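Robots & Making | Days Out
Posted 13th May by Settimio Lo Presti

Brerer open day, quick notes before I forget it all

Typing this on the train home so forgive the spelling. Went to the Brerer open day. Long drive out to the station this morning, then two trains, then a walk uphill with the wrong shoes. Worth it though. Mostly.

If you haven't heard of Brerer, they do robot hands and the software that teaches the hands. Small outfit. They moved into an old school building in March and half the place is still being painted. Coffee in the hallway, name stickers, a guy with a clipboard who could not find me on the list and then found me under P.

Morning was the arm demo. Big room downstairs, everybody standing. The arm is called the Flaltano and it's smaller than I thought it would be, kind of desk lamp sized. It picked up sponges. It picked up a paper cup and did not crush it, which got a real cheer. Then it dropped a tape measure, twice, and the engineer just said "yep" and moved on. I liked her for that. No music, no smoke, no big screen countdown.

They said the gripper pads are good for 2000 picks before they get swapped. Somebody asked what a set costs and got a very long answer with no price in it.

After that they split us up and my group went with Gaetano Gatti, who runs the teaching side. This was the part I came for. He is a fast talker, my notes are a mess, sorry.

Short version: before a hand can fold a towel it needs to see a whole lot of people folding towels. From the person's own point of view, looking down at their own hands. So a good chunk of the work at Brerer is just people at tables, doing stuff. Folding, stacking, wiping, opening jars. Gaetano says 500 short takes is where they start for a new task and they usually end up wanting more. A take that goes wrong gets kept too, with a tag on it. I asked why and he said the robot is going to mess up as well, so it had better know what that looks like. Fair.

He also spent a good ten minutes on just hands. Bare hands, over a table, nothing in them. Fingers spread, fingers curled, moving quick enough to smear. The tracking has to find each finger before anything else is any use, and apparently old wood with lots of grain and stains is a decent test for it. Plain white tables make it too easy.

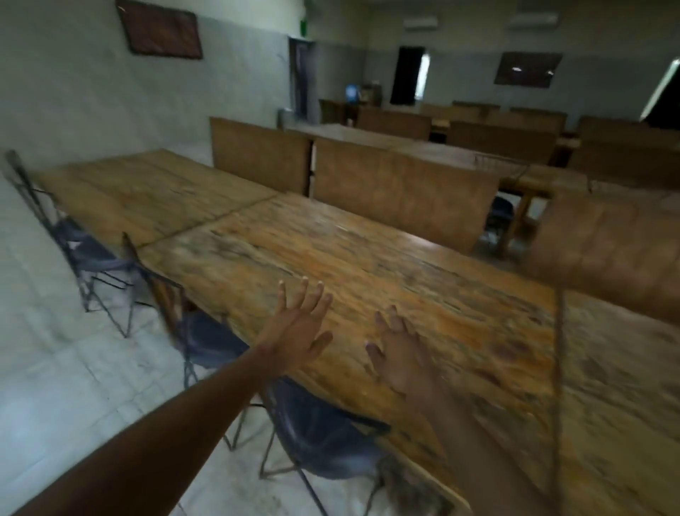
Trying it myself

So then we got a turn. You sit down, they strap the thing on your head, you get told "hands out, spread your fingers, now move the right one." Felt silly for maybe a minute. After that I forgot I had it on, until I went to scratch my nose and clonked it.

My task was sorting bolts into two cups. I was slow. I was told slow is fine. The software they use for tagging is called Gernent and it lagged behind me by a second or so, little dots chasing my knuckles around the monitor. It lost my thumb every time I tucked it under. Gaetano said thumbs are "a whole department" and I think he was only half kidding.

Questions I got in: do lefties get recorded (yes, they want more of them). Do rings matter (a bit). Can I buy the head rig (no, and he laughed). There's a hobby kit comming from a company called Rizzi but I couldn't get a date out of anyone.

Stuff I'd change. Signs, please. I walked into a supply closet. The afternoon talk ran way over and I missed the charging dock demo becuase of it, and that was the other thing I had circled. Lunch was a sandwich. It was okay.

Would go again. Got some audio of the arm motors that I want to clean up, and will post it if it's any good. My stop's next, gotta run.

Last updated: same evening, fixed the name of the arm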